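Scalp and Hair > Dry, itchy and flaky > Hard water and my poor scalp, shower filter or not?

brirkine_hala
Posted 26th August, 07:52

Morning all. I've been reading this board for months and have finally made an account, so hello! We moved in the spring from a soft water town to a place where the kettle furs up in a week, and my scalp has gone from perfectly well behaved to tight, itchy and shedding little white flakes all over my work jackets. My hair feels coated as well, as if I've never quite rinsed the conditioner out, however long I stand there.

My sister swears by the Kirkora filter, the one that screws in between the hose and the shower head. I've got as far as putting it in the basket twice and taking it out again, as the refills are not cheap and I'd want to be fairly sure before I commit. Has anyone here used one for a good long while? Did it help the scalp or only the hair?
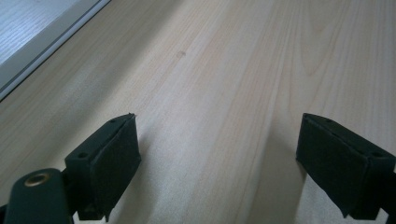 I should say I wash every other day, lukewarm water, with a plain unscented shampoo I've used for years, so I don't think it's that. No new colour, no new medicines. I do use a bit of dry shampoo on the days between if I've got meetings. My mum says olive oil, but my mum says olive oil for everything including the car door.

Hala

shahab_z
Replied 08:20

Welcome Hala! I had the Kirkora for 16 months in our old flat and I'd buy it again tomorrow. My hair stopped feeling like string within a couple of weeks and the itching calmed down a good deal too. Change the cartridge when they tell you to, I stretched one out far too long and it slowed to a dribble.

Shahab Zamani (yes I know, everyone else uses a nickname)

Esmaeil H
Replied 08:47

I'm going to be the grump, sorry Shahab. Most of those little inline filters are made to take out chlorine. They don't soften water in any way that matters, and the furry kettle is calcium and magnesium, which go straight through. If Hala's trouble is hardness she could spend a lot on refills and still be scratching. A proper softener plumbed in is another thing altogether, but that's a big job and a big bill.

By all means get one if you like the feel of it. I'd just try the cheap things first. A chelating shampoo once a week for a month would tell you far more about whether build-up is the problem.

shahab_z
Replied 09:05

I can only say what happened on my own head, Esmaeil! Same shampoo, same flat, same me, and it got better. Perhaps it was the chlorine bothering me all along and I never needed softer water. I do take the point about calcium though, the taps were as crusty as ever.

Azadeh Taheri
Replied 10:31

Lovely to see a new face, Hala. I'm somewhere between the two gentlemen. I have very thick curly hair and a scalp that sulks at the least excuse, and what helped me when I moved to a hard water area was the Novo clarifying wash, once a fortnight, followed by a really generous conditioner kept to the lengths only. Weekly was too much for me and left everything squeaky and cross, so do go gently, particularly if you're already tight and sore.

The other thing I'd look hard at is the dry shampoo. I loved mine and it took me ages to admit that I always itched worst the day after. It sits there, it mixes with whatever the water leaves behind, and then you scratch, and round you go. Could you manage a fortnight without it? Hair up, nice earrings, no one at the meeting will mind.

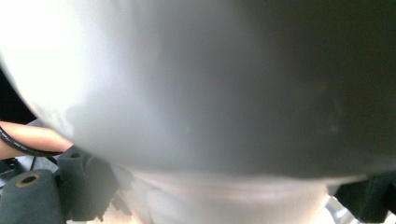
I also started doing a last rinse with a jug of filtered water from the kitchen, which sounds a terrible faff and is, a bit, but I only bother on clarifying days and my ends are much softer for it. Some people put a splash of cider vinegar in. I wouldn't on broken skin, it stings like anything.

mitra_heydari
Replied 12:14

Can I add something a bit duller? White flakes and itching after a move might well be the water, but it might also be ordinary dandruff that has chosen its moment. Mine came on when I changed jobs and I blamed the water for the best part of a year. An anti-dandruff shampoo from the chemist, left on for as long as the bottle says, sorted it out in a few weeks. If they're greasy, yellowish flakes, or you've got any round your eyebrows or the sides of your nose, I'd put that ahead of filters of any sort. And the pharmacist will have a look for nothing.

Please don't do the olive oil if it is dandruff, it can make it a lot worse. Sorry to your mum.

Esmaeil H
Replied 12:40

Seconding Mitra on the oil. There's a long thread on it in the Remedies section, 143 replies last time I looked, and a fair bit of bad temper by the end.

brirkine_hala
Replied 18:26

Goodness, thank you all, I only popped back to see if anyone had said hello! Mitra, I've had a good look in the mirror and there is a dry patch by one eyebrow that I'd put down to tiredness, so I'll call in at the chemist on Saturday. Azadeh, I'm giving up the dry shampoo from tonight, very grudgingly. The filter can stay in the basket for now. Shahab, which way round does the washer go on yours, in case I cave?

shahab_z
Replied 19:03

Flat side towards the hose. And wrap a bit of plumber's tape round the thread or it'll drip on your shoulder.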